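The Radero entry had to put a binder away. That was the whole task, and the club had been at it since May.

Martti Pesonen had written the rules on a sheet of paper and taped it to the end of his desk. One binder starts on top of the cabinet. The arm picks it up, lowers it, and sets it on the shelf. A run lasts 15 minutes at most. Nobody touches anything.

"Run 142," Anneli Nurmi said, and wrote the number down.

She kept the log by hand. Martti had offered to make her a form for it, and she had said no. Her columns were run, start, result and remarks. Most of the remarks were one word. Slipped. Dropped. Slipped. On one page she had written "lunch" in the result column and never crossed it out.

"Did you load the new grip file?" she asked.

"I loaded it."

"The Clarkeo one or yours?"

"Mine."

She put an M next to the number. He pressed the key. 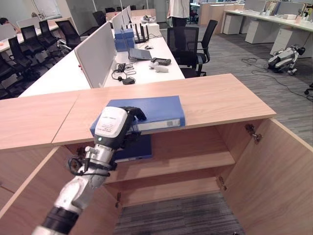

Run 142, hand on the binder.

The fingers were over the edge of the blue cover. Martti leaned forward on his elbows. He had spent his vacation on those fingers. His mother had called twice during that time to ask if he was eating, and both times he had told her about contact force.

"It's waiting," Anneli said.

"It's checking."

"For what?"

"Whether it has it."

She looked at the light by the wrist, which was green, and then at the clock. The club that won last year, from Ojala, had done the task with a suction cup. Their binder had been thin. The one on the cabinet was thick and full of old lab reports, and Anneli had picked it herself. She had wanted the heaviest one. At the time it had seemed like a fair way to practice.

"We could take some pages out," Martti said.

"How many?"

"I don't know. Half."

"Then it's a different binder."

He didn't argue. Grernov had lent them the money for the motors on the condition that they finish in the top 8, and there was a letter in his bag that said so. He had read it enough times that he could have recited the second paragraph.

"Do you want to stop it?" she asked.

"No. Let it think."

Anneli pulled her chair in and held her pencil over the result column. She wrote nothing yet. Down the room somebody's phone buzzed against a desk and quit.

"Four minutes," she said.

"Okay," said Martti.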